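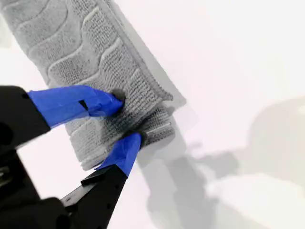
Şengül Aydoğan
Lecturer, Reading and Study Skills, Prutdale Evening College

4 min read

We use cookies to remember your settings. Accept | Manage

Session 4: Taking notes from a book you don't own

Welcome back, everyone, and thank you for the lively talk last time (I went home with a head full of your ideas and very little voice). Tonight is about library books, borrowed books, and anything else you can't write in. Please have your copy of the Cono reader with you, all 231 pages of it, though we'll only be working from the second chapter.

Let's begin with the trouble most of us have. We sit down with a good book and a fresh notebook, and by the end of the first chapter we've copied out half of it. I did this for years! I still have the notebooks, and when I open them I find whole paragraphs of somebody else's prose in my best handwriting, and hardly a word to tell me why I wanted them.

So for this session, the rule is that you read first and write second. Read up to a natural stopping place, a section break or the end of an argument. Close the book on your finger. Then write what the author just told you, in the words you'd use to a friend over the phone. When you've done that, open the book again and check yourself. Fix what you got wrong in a different color, and leave the mistake showing.

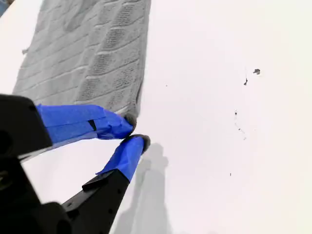 Elli Ikonen asked whether closing the book wouldn't make her so slow that she'd never finish the chapter before the loan ran out. It's a fair question, and yes, it is slower, particularly for the first week or two. My suggestion is to do it only for the sections you care about and to read the others straight through, with a page number and a line in the margin of your notebook so you can find your way back.

Now, about quotations. You will want some, of course you will, and there's real pleasure in copying out a sentence that is just right. Keep it to 2 for each chapter while you're learning. Put them in quotation marks right away, with the page number, and underneath each one write a sentence of your own beginning with "I kept this for..." It feels a bit silly the first few times. Do it anyway, please, and bring them along, and we'll read a few out.

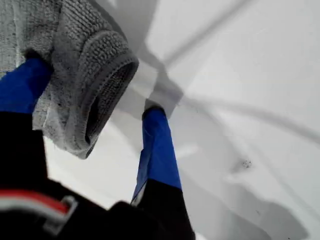
The same goes for diagrams and tables. If the author has drawn one, try drawing it from memory before you copy it, even if yours comes out lopsided. Berkay's drawing of the Entili timeline in August had the whole middle section upside down, and he knew that middle section better than anyone by the end of the evening.

A word on where to keep all this. I use a plain notebook, one book after another, with the titles listed on the inside cover. Some of you prefer cards, and Trefor Lewis has promised to bring his box next time. Whatever you choose, leave the facing page blank. You'll come back in a month with something to add, and you'll be glad of the room.

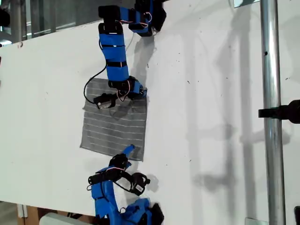
For next time, please read the Kulusau essay at the back of the reader and make one page of notes in the way we practiced. One page only, and leave the facing page empty. If you get stuck, write down the sentence where you got stuck and we'll start from there. Spare paper is on the shelf by the door.

888 shares | 2 comments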